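Felting a jumper on purpose — how hot, how long, and does the label matter?
10th October
Started by Leonidas Athanasiadis

LeonidasA wrote:
Hello all. I've been reading this board for ages and have never had the nerve to post, so please be gentle. My aunt has been clearing out her cupboards and has passed a great heap of woollens on to me, most of them past wearing — elbows gone, cuffs chewed, one with a burn on the front that she says was there when she got it. I'd like to felt the lot and make hot water bottle covers for the winter fair, and perhaps a tea cosy if there's enough left over.

What I can't get straight is the washing. One book from the library says a hot wash with a spoonful of soap flakes, once. Another says two or three goes, with a pair of old jeans in the drum to knock things about. My neighbour says to boil it all in a jam pan. I have a Schouten washing machine that's older than my marriage and a very small kitchen, and I would prefer not to ruin either of them. Any advice gratefully received, and I'm sorry if this has been asked a hundred times!

marrowfat wrote:
Welcome, Leonidas! It has been asked before, but the old threads went when the board moved, so it's nice to have a fresh one.

I've been felting jumpers for 10 years, mostly for slippers, and I do it in the machine at 60 with a small squirt of washing-up liquid. One go, have a look, then another go if it wants it. The trick is to look in between. You can always felt a thing more and you can't felt it less, as I found out with a lovely lambswool tank top that would now fit a teapot. Put each jumper in a pillowcase and tie the top, or the fluff will find its way into your pump and you'll be lying on the floor with a torch and a washing-up bowl.

Please don't boil anything in a jam pan. My mother did, and the jam tasted of sheep until I left home.

Tilly_by_the_weir wrote:
I'm going to disagree with marrowfat a little, with love. I think 60 is too hot for a first go if you don't know what the wool is. I start at 40 with the jeans in (old ones, nothing that will bleed) and only go up if it's being stubborn. Some wools go from nothing to cardboard in a single wash, and cardboard is miserable to sew. You want it thick enough that it doesn't fray when you cut it but soft enough to bend round a seam.

And yes, the label matters enormously. If it says superwash or machine washable you can stop right there, it's been treated so that it won't felt and you'll just end up with a very clean jumper. Anything less than eight tenths wool I wouldn't bother with either.

marrowfat wrote:
Well, we shall have to differ! I've had blends felt beautifully. I had one with a good bit of nylon in it that made the best pair of slippers I ever owned. But I do agree about superwash, that's a dead loss.

LeonidasA wrote:
Thank you both so much, this is already more help than the books. About half of the pile has no labels at all — my aunt cuts them out because they itch. Is there any way to tell?

Pock_and_Daughter wrote:
Snip a bit of yarn from an inside seam, pull it apart, wet it with warm water and a dab of soap, and roll it between your palms for a couple of minutes as if you were making a worm out of plasticine. If it goes into a firm little string that you can't tease apart again, it will felt. If it falls open the moment you stop, it won't. It costs nothing and the jumper's no worse off. My gran had me doing this at her kitchen table when I was six and I think it was mainly to keep me quiet.

The burn test people talk about does work but please do it over a sink, with a grown-up. I include myself in needing the grown-up.

Tilly_by_the_weir wrote:
Seconding the worm. I'd forgotten about the worm!

hobnail wrote:
Can I put in a word for colour, as the one who got it wrong? Red. Watch out for red. I did a beautiful old red cardigan in with two cream ones in September and I now own three cardigans' worth of pink felt, of which one is a decent pink and the other two look like sticking plasters. Reds and navies want washing alone the first time, and I mean alone, not alone with just one small sock. The colour catcher sheets help a bit. I used the Wavix ones, which were what the shop had, and they came out the colour of beetroot, and there was still plenty left to go into the cream.

marrowfat wrote:
Oh hobnail, I am sorry, but I did laugh. Vinegar in the rinse, my love.

hobnail wrote:
I did the vinegar! Everyone says vinegar. I had a pink cardigan that smelt of chips.

Pock_and_Daughter wrote:
Vinegar doesn't set a dye that's already on there and loose, whatever the magazines say. It's used when you're putting certain dyes on in the first place. Once it's loose it's loose, and all you can do is keep rinsing. Sorry marrowfat, I know this is an old argument of ours.

marrowfat wrote:
It is, and I shall go to my grave with my bottle of Sarson's. I've never had a red run on me since I started using it and that's good enough for me.

LeonidasA wrote:
I shall stay out of the vinegar question, I think! But I do have a good deal of red to deal with, so I'm very glad hobnail spoke up. Let me write down what I've gathered so far, and do please put me right where I've muddled it. I'm a great one for lists, and I'd like to pin this inside the cupboard door before I start.

1. Do the worm test on anything without a label. Sort into will felt, won't felt and don't know. Anything that won't felt goes to the charity shop if it's decent, or to the dog's bed if it isn't.

2. Take off buttons and zips and keep them. Unpick ribbing at the cuffs and hem if it's going to be cut off anyway, as it draws in more than the body does and makes the edges ripple.

3. Wash the strong colours by themselves. A red cloth with a soft, slightly fuzzy face to it shows up every bit of pale fluff from its neighbours, quite apart from whatever it might do to them, so that's two reasons to keep it separate. Shake it out well and don't leave it bunched up in a heap afterwards, or the folds will set and you'll be steaming them out for a fortnight.
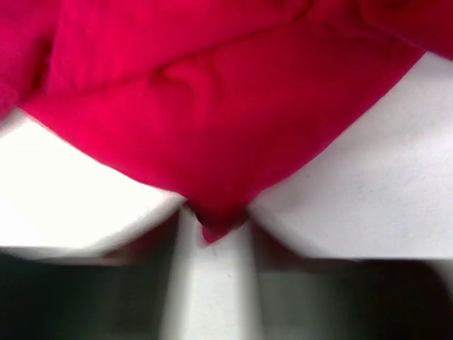 4. Start at 40, in a tied pillowcase, with jeans. Look at it. Go to 60 if it's being stubborn. (I have gone with Tilly here, marrowfat, only out of cowardice.)

5. Pull it square while it's damp and dry it flat on a towel. Don't hang it, don't put it on the radiator.

6. Cut when bone dry, with proper scissors that have never met paper.

Have I missed anything?

Tilly_by_the_weir wrote:
That's a lovely list and I may pinch it for my own cupboard. I'd add only that you should cut the jumper open along the side seams before washing if you want flat pieces. Left whole, the front and back can felt to each other, especially in the sleeves, and then you've made a sort of draught excluder.

marrowfat wrote:
Cowardice forgiven. I'd quarrel with cutting it open first, though. I find the cut edges go wavy like a lasagne sheet and you lose a good inch all round. Leave it whole, pull it out halfway through and give the sleeves a good tug apart.

Tilly_by_the_weir wrote:
You can't pull it out halfway through on a front loader, the door's locked!

marrowfat wrote:
Ah. I have a top loader. I'd never thought of that.

hobnail wrote:
This explains at least four arguments we've had on this board over the years.

Dunnock wrote:
Popping in about the sewing side, if it's not too soon. For hot water bottle covers, please measure the bottle full of water and lying down, and then add a bit for the seams. I made a batch of 10 for a school fair from an empty bottle laid on the pattern paper and not one of them would go on once it was filled. I had to sell them as "pouches". People were very kind about it.

Also an envelope back, with the two pieces overlapping by a good hand's width, is far easier than a zip. Felt that thick will fight a zip all the way, and if your sewing machine's anything like my old Prullico it will simply sit down and refuse. Use a jeans needle, a long stitch, and go slowly over the lumps. Blanket stitch by hand if all else fails. It's a pleasant thing to do of an evening with the wireless on.

LeonidasA wrote:
Dunnock, not too soon at all, and thank you. I would certainly have measured it empty. Has anyone a feeling about lining? My wife thinks they ought to be lined in brushed cotton so they don't scratch.

Dunnock wrote:
Unlined for me. It's half the charm and it lets the heat through. But your wife will be the one using it, so line it.

Pock_and_Daughter wrote:
Lambswool and merino, no lining. Anything described on the label as "hardy" or "traditional", line it. I have a Shetland one that's like cuddling a doormat. It keeps its heat for hours, mind.

hobnail wrote:
I'd line them if you're selling them. People at fairs always put them to their cheek first. I asked £10 for my lined ones and they went before the plain ones did, and those were the pink ones too, so there's hope for us all.

LeonidasA wrote:
You have all been so kind. First load goes in tomorrow morning, starting with a grey one that I shan't mind losing. I'll report back.

Comments on this thread

Fennimore: Read this with my breakfast and have just been up in the loft looking for jumpers. Does mohair felt? Mine's half mohair and I'm frightened of it.

Tilly_by_the_weir: It does, Fennimore, but it comes out hairy as a goat. Nice for a tea cosy. Start low.

okehurst_ann: We run a mending table at Dudside on the first Saturday afternoon and would love a copy of the list, if Leonidas doesn't mind. Is the 30 wash ever enough? I've only the one machine at the hall and that's as far as the dial will turn.

marrowfat: Not on its own, Ann. You'd want to do the rubbing by hand in a sink as hot as you can bear, with rubber gloves. It's hard work but it does come.

LeonidasA: Please do take it, Ann. The grey one is out and drying on a towel and I'm rather pleased with it, though one sleeve has gone much thicker than the other and I can't think why.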